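小規模校向け学習用品の共同購入、6月から対象を拡大

2018年6月、教育用品の共同購入事業を運営するサルミエント教材協同組合は、対象をこれまでの小学校から、中学校と地域の学習教室にも広げた。児童数の少ない学校では注文がまとまらず、割高な価格で買わざるを得ないとの声が以前から出ていた。

新たに加わるのは90の学校と教室で、利用先は合わせて620になる。取り扱うのはノート、画用紙、筆記具、小型のホワイトボードなど。注文は学期ごとに取りまとめ、オルカムの倉庫から各地へ配送する。送料は組合が負担するが、離島の3校については船便の費用の半額を学校側が支払う。 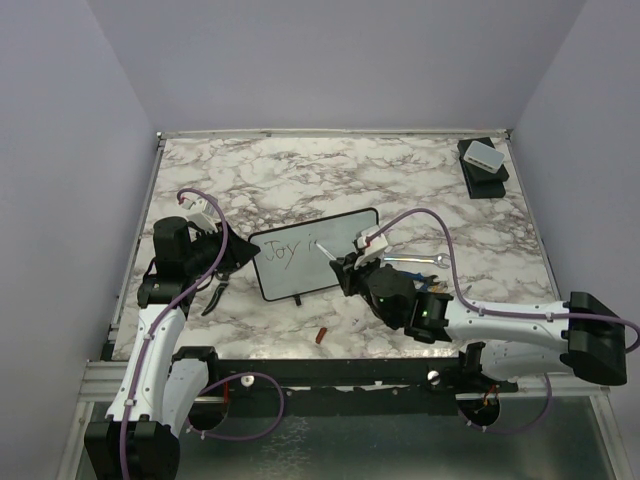
手書きの文字が入った黒枠のホワイトボード

組合が3月に行った利用者アンケートには、約300人の教員が回答した。希望が最も多かったのは繰り返し使える用品で、紙の使用量を減らしたいという意見が目立った。一方、ペンの替えインクが手に入りにくいとの指摘もあり、組合は秋の注文分から単品での販売を始める。

事務局のマリテス・イグナシオさんは「少人数の教室でも一つから頼めるようにしたい」と話す。配送を担当するネストル・カスティーリョさんによると、山間部への便は月2回で、雨期には到着が数日遅れることがある。

登録は無料。秋学期分の申し込みは7月末まで、組合の窓口と郵送で受け付ける。用品の一覧表は各校に配布済みで、学習教室には登録後に郵送する。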